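Leave the table bare

I own one good table. It's white, it seats four, and for most of the past decade I could not have told you what the top of it looked like, as there was always something on it. Mail, a charger, the colander I meant to put away, my daughter's maths book. When we moved to the unit in Gesmont in June I made a rule that nothing lives on the table, and I've become the sort of person who will argue about it.

My friend Kinga Halász thinks the rule is fussy. Her view is that a table is storage with legs and that a house where people live should show it. I have eaten at her place often enough to know how this works in practice. Before dinner can be served, everything goes onto a chair. After dinner it comes back. She has been moving the same pile of school notices since before Christmas.

I don't think tidiness makes anyone a better person. My argument is about labour. A clear surface is ready for the next job, and a covered one has to be dealt with first, every time, usually by whoever is cooking. In our house that was me. Clearing the table took 7 minutes on an ordinary night – I timed it for a week when I was cross – and none of those minutes fed anybody.

What made the rule stick was a basket. I'd tried drawers, and drawers fail for the same reason the spare room fails. Once you can't see the mess you stop owing it anything. A wire basket hides nothing. It holds a small amount, and when it's full you have to sort it out.

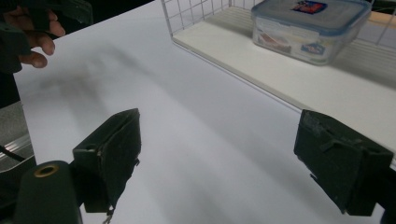
Does the basket have to be wire? Any open container will do, provided it's shallow and you can see what's in it from across the room.

Ours cost me 3 dollars at the op shop on Lewis Street. The shop at Porley Plaza will sell you a modular version with dividers and a lid for 85, and I'd steer clear of the lid. A lid gives you somewhere to stack things, and then you have two problems. Dividers are harmless, but I've never met a household that kept the batteries in the battery section past the first month.

Dénes Veres, who lives downstairs and repairs clocks, makes the best case against me. He keeps his dining table covered in work and says that putting it all away each night would cost him more than it saves. He's right, and I told him so. A job that's still going has a claim on the surface. My complaint is with the things that were never part of a job, that got put down on the way past and stayed there. A sunscreen bottle isn't work in progress.

The colour matters more than I expected. White shows every crumb and every ring from a mug, and people warn you off it for that reason. I'd buy white again. Our old brown table hid the crumbs very well and we ate off them for years. With this one I wipe it after breakfast and again after tea, and I know when it's done.

Kinga came over last month and put her handbag down in the middle of it. I moved it to a chair. She moved it back – and we had our tea around it.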